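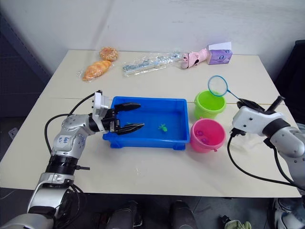 おもちゃすくい、つまりトレーに小さい生き物のおもちゃを入れて網ですくって色のバケツに入れるあれ、「集中力が伸びる」「色の認識が育つ」みたいに言われすぎじゃないですか。前から引っかかっていたので、しばらく書きます。長いです。

先に言っておくと、遊びとしては好きです。うちでもやってます。疑っているのは宣伝文句のほう。

きっかけはBiteという育児メルマガ。先月の号で「すくう・運ぶ・分ける、この一連の動作が脳の土台を作る」と書いてあった。脳の土台って何。出典を探して最後までスクロールしたけど、あったのは割引コードだけでした。

で、同じ号にEsko Toivonenという人のコラムが載っていて、こっちはまだ読めた。「網は道具であり、道具は手の延長である」から始まって、途中でだいぶ怪しくなるんだけど、柄の長さの話だけは納得した。長い柄は子どもには難しい。これはやらせてみればわかる。

うちの網も、丸い縁に白いメッシュの袋がついた、柄の細いやつです。この細さがくせもので、握っているうちに手の中でくるっと回る。網の口が横を向いて、せっかく入ったものがこぼれる。集中力の問題ではなく柄の問題だと思う。

なので柄に輪ゴムを巻いた。以上。これで回らなくなりました。メルマガには書いてなかった。

次、トレー。平らな底に少し立ち上がった縁があるタイプを推す人が多い。水をこぼさない、という理由で。いや、こぼれますよ。縁が浅ければ普通にこぼれる。網を持ち上げるたびにぽたぽた垂れるんだから、縁の高さ以前の話です。

水なしでやればいいという意見もある。やってみた。平らな底にぺたっと置いたおもちゃは網だと本当に取りにくい。網の縁で押すだけになって、トレーの隅まで追い詰めて、隅でようやくすくえる。これはこれで面白い。ただし「すくう」ではなく「追い込む」遊びになる。

水があると浮くものは取りやすい。沈むものは水があってもなくても取りにくい。だから買うときに浮くかどうかを知りたいのに、箱にはだいたい「水遊びにも!」としか書いてない。「にも」じゃなくて。

バケツの色分けについて。ピンクはピンクのバケツ、黄緑は黄緑のバケツ、というやつ。うちの下の子は色がわかっているのに、わざと逆に入れます。にやにやしながら入れる。これを「色の認識が未発達」と判定するチェックシートがAsteroのサイトにあって、ちょっと笑ってしまった。

Asteroのシート、全部で14項目あるんですが、そのうち「楽しんでいたか」を聞く項目がひとつもない。見落としかと思って読み直した。なかった。

あと緑問題。同じ「緑」でもバケツは黄緑、中に入れる生き物はもっと普通の緑、ということがよくある。大人は雑に「緑だから緑ね」で済ませるけど、子どもに「これとこれ、ちがう色だよ」と言われたら反論できますか。私はできませんでした。

星なのかヒトデなのか、海の何かなのか判然としないおもちゃも多いですね。上の子はヒトデ派、下の子は「ほし」派で、この件は決着していません。夕飯の席でもまだやってる。

ここまで書いたらお返事をいくつかもらったので拾います。

「トレーは何色がいいですか」→青を勧める記事が多いです。海っぽいから、だそうです。私の意見は、中に入れるものと見分けがつく色なら何でもいい。青い底に青い魚を置いてどうするのかという話で。

「バケツは小さいのと大きいの、どっちですか」→小さいの。大きいバケツだと底に二つ三つ入っただけではさみしいし、子どもがもっと入れろと言い出す。小さいとすぐ「いっぱい!」になって機嫌よく終われる。これは珍しく断言します。

「何歳からですか」→箱の対象年齢を見てください。小さいパーツのことは私の経験で答えたくないです。口に入れる子のいる家では、うちは出しませんでした。そこは疑り深い私も箱に従います。

時間について。Jostthorpeに住んでいたころ通っていた児童館では「1回17分が最適」という貼り紙がしてあった。なぜ17分なのか職員さんに聞いたら、次の体操の時間との兼ね合いだそうです。いちばん信用できる根拠だと思いました。

うちだと7分もすればバケツが帽子になる。網は弟の頭にかぶせるものになる。最適時間とは。

片付けの話もしたい。メッシュが乾かない。縁に縫い込まれているところがずっと湿っていて、吊るしておかないと臭う。うちは洗濯ばさみで柄の先を留めて風呂場にぶら下げてます。見た目は悪い。

バケツは重ねてしまうな。濡れたまま重ねると抜けなくなります。うちは一度これで、夜中にぬるま湯をかけながら無言で引っぱる羽目になった。

場所の話。食卓のテーブルでやる派と風呂でやる派がいて、私は長いこと風呂派でした。でも結局テーブルに戻った。風呂だと親の服が濡れるし、見ている側が寒い。

ただテーブルには問題があって、壁ぎわにパンとか買ってきたものを寄せて、空いた手前で遊ばせることになる。これ、やりがちじゃないですか。丸いパンとか、クロワッサンみたいな細長いのとか、とりあえず奥に押しやってそのまま。

透明な袋に入っていれば平気と思うでしょう。うちはPlurnuvvilleの駅前で買った袋入りのパンに水が回って、底だけふやけました。袋の口って、そんなにちゃんと閉じてない。水を使う日はパンを先にどかす。書くまでもないことだけど、私は二回やったので書きます。

それと、テーブルでやるなら壁から離せという助言も見かけました。壁に水が飛ぶから、と。うちは離すと裏におもちゃが落ちる。落ちたら冷蔵庫をずらす騒ぎになるので、壁にぴったりつけて、壁は拭く。どちらの後始末がましかで決めればいいと思います。

さっきBiteの最新号が届いた。「すくい遊びで算数脳」。先月は脳の土台、今月は算数脳。来月は何脳になるのか。

読んだところ、すくった数を足し算しましょうという内容でした。11個入りのセットをおすすめしていて、理由は「繰り上がりが学べるから」。その前に、全部そろっている家がどれだけあるのか聞きたい。うちはソファの下に何個か住んでます。

追記。「否定ばかりで結局買うべきかわからない」と言われたので、買うなら見るところだけ。網の柄が手の中で回らないか。網の口がトレーの隅に届くか。バケツの口に網がつかえずに入るか。最後のは意外と見落とします。網の輪よりバケツの口が狭いと、子どもは結局手で入れることになる。

手で入れるのも別に悪くないんですけどね。うちの上の子は最初から手です。網はバケツに立てかけたまま。「こっちのほうが速い」と言われて、まあ、速いので。

Asteroのチェックシートには「網を使わずに手を出す」が減点項目で載ってました。減点って。

そろそろ夕飯なので今日はここまで。柄に巻く輪ゴムの太さを聞かれてますが、普通の茶色いやつを3本です。ときどき切れるので、切れたら拾って捨ててください。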